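Search this blog
Type and hit enter

The shape sorter that is supposed to be harder

10/12/22

I have a low opinion of shape sorters, and I've had it for a long time. My main complaint is that most of them are sold as puzzles and work as buckets. You put the round thing in the round hole and the square thing in the square hole, and after a week of that the lid comes off and everything gets dumped in through the top, which is what any sensible person would do with a bucket.

So when the guy at Buschmann (the toy and hobby store in Trenside, next to the dry cleaner) told me he had one that "even grown-ups get wrong," I gave him the look. He says that about jigsaw puzzles too. He once said it about a yo-yo.

I did look at it, though, and I'll admit the board is odd enough to be worth a post. 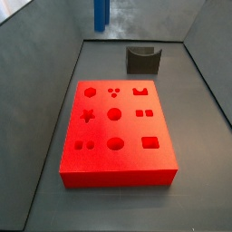

The red board, with a few more ideas in it than the usual circle, square and triangle.

My first reaction was that somebody had cheated. A star, fine. A hexagon, fine, a bit showy. But three little round holes bunched together in a triangle? Is that one shape or three? Same with the two small squares sitting side by side. I stood there for a while deciding whether I approved. The idea is that a double hole takes a single peg with two legs, so you have to get both legs lined up before anything goes in. For the three dots, you want three legs. That makes it a different kind of toy from the bucket sort, because you can be looking at the correct hole with the correct peg in your hand and still be stuck.

I can see the argument for that. I can also see the argument that it's a good way to make a small child throw something.

The one I'm most suspicious of is the mixed pair, a little rounded square with a little circle next to it. With the two squares you can turn the peg halfway and it ought to go in just the same. The three dots give you a few chances if they're evenly spaced. The mixed pair gives you one. Get it backwards and you've got a round leg over a square hole and a square leg over a round one, and depending on how snug things are, that either stops you cold or lets you jam it halfway and call it done. I know which of those I'd expect from a toy.

Snugness is the thing the boxes never tell you. My old Drerkar sorter, the one I had for visiting kids before this, was so loose that the square peg went through the circle with room to spare. It cost 61 dollars, if you can believe it, and it came with a leaflet about spatial reasoning. I'd like to know what spatial reasoning anyone got out of it. The set before that was the opposite. The paint was thick and you needed to lean on the pieces. Both of them went to the Tilley Street thrift shop and I hope whoever has them now is less fussy than I am.

The new board is all one color, and I think that's right. A lot of sorters put a blue rim on the hole for the blue peg, and then you aren't matching shapes at all, you're matching paint. Red everywhere gives you no help. On the other hand it also means the holes are just darker red on red, and I wonder how that goes late in the day with one lamp on. I can tell an oval from a circle well enough from straight above. From a low angle, sitting on the floor where people play with these things, a circle looks like an oval anyway! So that pair may be harder than whoever drew it up meant it to be. Or they knew and thought it was funny.

I like the star less than everyone else seems to. Stars look difficult and they're mostly just annoying, with all those points to catch on the way down. A star teaches you to wiggle. Maybe wiggling is a skill – I've opened enough stuck drawers to say there's something in it – but I wouldn't print it on the box.
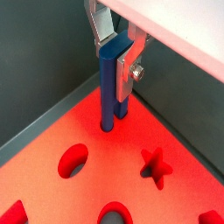
Blue peg over the red board, the round leg in its hole and the other leg just above the surface.

If you only look at one thing in this post, look at the legs on that peg. They don't match, and that's what I was going on about. One is a cylinder and the other is narrower and squarer, and a peg like that is unforgiving about which way around it goes. It's also dark blue and plain, with nothing on the rounded top to say which end is which. You have to look underneath, or feel for it. I tried the feeling method with my eyes shut and I'm not going to tell you how it went.

What I want to know, and can't answer yet, is whether anyone goes back to it. Difficulty is easy to sell. The shop had a sticker on the shelf promising 90 minutes of quiet play, and I'd like to meet the child. My experience is that a hard toy gets one long afternoon and then it's under the couch, whereas a dumb one gets ten minutes a day for two years. The bucket has a lot going for it.

I'm also not convinced by the foam-versus-wood people, who have been at it in my comments since November. There are 174 of those comments now. The wood side says foam wears out at the edges, and sure, it might. The edges on this one look sharp to me. Ask me in a year. The foam side says foam is quiet, and that I do believe.

For now I'm keeping it, on the shelf with the dominoes. The oval is my favorite, if anyone's asking. Next week I'll get back to the card box with the broken hinge, which I did glue, badly.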